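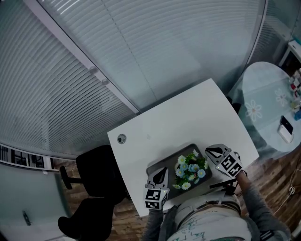 # Why do grown-ups throw the flowers?

At the end of many weddings, the bride turns her back on everybody and hurls her bouquet over her head. If you did this with your lunch, you would be sent out of the room.

The custom is old. Long ago in parts of Europe, guests believed a bride was so lucky that a scrap of her dress would be lucky too, so they grabbed at it. Dresses cost a lot. Throwing something was cheaper.

Today people say that whoever catches the bouquet will get married next. My aunt, Lamisi Eshun, has caught three and still lives with her parrot.

**Doesn't it ruin the bouquet?**

It can. Roses lose petals and lilies snap. Many brides have a second, smaller bunch made just for throwing, and keep the good one safe.

**Can kids catch it?**

Usually, yes. Ask first, stand near the back, and watch out for elbows. You don't have to marry anyone afterward.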